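Drusley Heated Underblanket, Series 236
Section 3: Fitting the underblanket and first use

Before you start

Read Section 1 (Safety) before opening the plastic sleeve. This section covers fitting the underblanket to a mattress, connecting the controllers and running the first heating cycle. Allow half an hour. The double, queen and king sizes have two controllers. The single and king single have one.

You will need:
A mattress protector (optional)
A fitted sheet
A power point within reach of the head of the bed
A torch, if the bed is against a wall

CAUTION: Do not use the underblanket on a waterbed, an adjustable bed or a sofa bed. Do not use it with an infant, or with any person who is unable to feel heat or work the controller without help.

3.1 Preparing the bed

1. Strip the bed down to the mattress. Put the bedspread, doona and sheets to one side.
2. Check the mattress surface for pins, loose buttons and torn piping.
3. If you use a mattress protector, fit it now. The underblanket goes on top of the protector and under the fitted sheet.
4. Pull the bed out from the wall far enough to walk behind the head end.
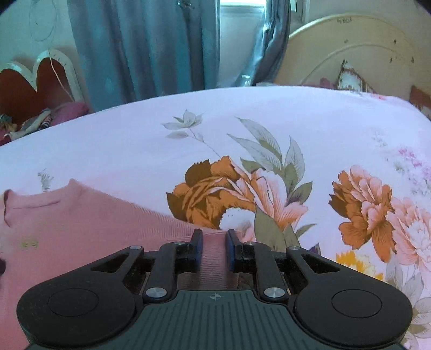 Pillow-top mattresses deeper than 400 mm need the extension skirt, part number 2513, sold separately. Do not stretch the standard skirt over a deeper mattress. The skirt will hold for a few nights and then creep up at the corners, which lets the heating element fold over on itself.

3.2 Fitting the underblanket

1. Unfold the underblanket on the mattress with the printed label facing up. The connector sockets go at the head end.
2. Line up the top edge so that it sits below the pillows. Pillows must not rest on the heated area.
3. Pull the skirt over the two corners at the foot of the bed first, then over the two corners at the head.
4. Smooth the surface with the flat of your hand from the centre out to each side. You may feel the element wires. They should run without kinks or crossings.
5. Tie the tapes under the mattress, if your model has them. Use a bow, so they can be undone for washing.
6. Fit the bottom sheet over the underblanket and tuck it in firmly.

NOTE: A thick woollen underlay placed over the underblanket will slow the warm-up and may trip the overheat cut-out. Put the underlay beneath the underblanket or leave it off.

CAUTION: Never use safety pins or sheet grips with metal teeth to hold the underblanket in place.

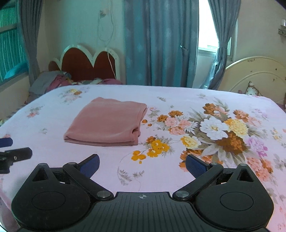
Heike Schwerdtfeger
Technical Writer, Drusley Home Comfort

3.3 Connecting the controllers

1. Make sure the power point is switched off.
2. Push the controller plug into the socket on the underblanket until both side clips click. Give it a light tug to check.
3. On two-controller models, match the letter on each plug with the letter on the socket. If they are swapped, each person will be controlling the other side of the bed.
4. Run the cords down behind the bedhead. Do not run them between the mattress and the base, and do not coil up any spare length while the blanket is in use.
5. Plug the controllers into the wall and switch on. The display shows 0.

Use only the controller supplied, type 3622. Controllers from the earlier Skosen range have a plug of a similar shape but a different output, and will show fault code E2.

3.4 First heating cycle

1. Make up the rest of the bed as usual, but leave pillows, clothes and pets off it.
2. Set each controller to 3. The light turns orange while the blanket is warming.
3. Leave it for 30 minutes, staying in the house.
4. Turn back the covers and feel the bottom sheet across the whole heated area. The warmth should be even. A faint smell from the new fabric is normal the first time and should fade.
5. Set each controller to 0 and switch off at the wall.

If one patch is much hotter than the rest, switch off, let the blanket cool and go back to 3.2, step 4. If the hot patch is still there on the second try, stop using the blanket and contact the place of purchase.

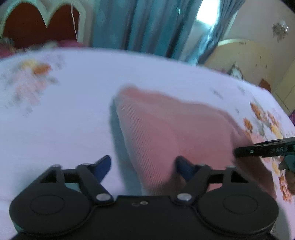 Floral sheet with pink fabric lying on it.

3.5 Everyday settings

Setting 1 is for use through the night. Settings 2 and 3 are for warming the bed before you get in, and should be turned down to 1 or 0 before you go to sleep. The timer switches the blanket off after one, three or nine hours. It goes back to nine each time the power is switched off at the wall, so check it if you prefer a shorter time.

3.6 Storing over summer

Wash and dry the underblanket as set out in Section 4. Roll it loosely and keep it on a shelf with nothing on top of it. Do not fold it along the same lines each year. Store the controllers in the original bag with the plugs uncovered.

Section 3 revised January 23, 2019. Section 4, Washing and care, follows.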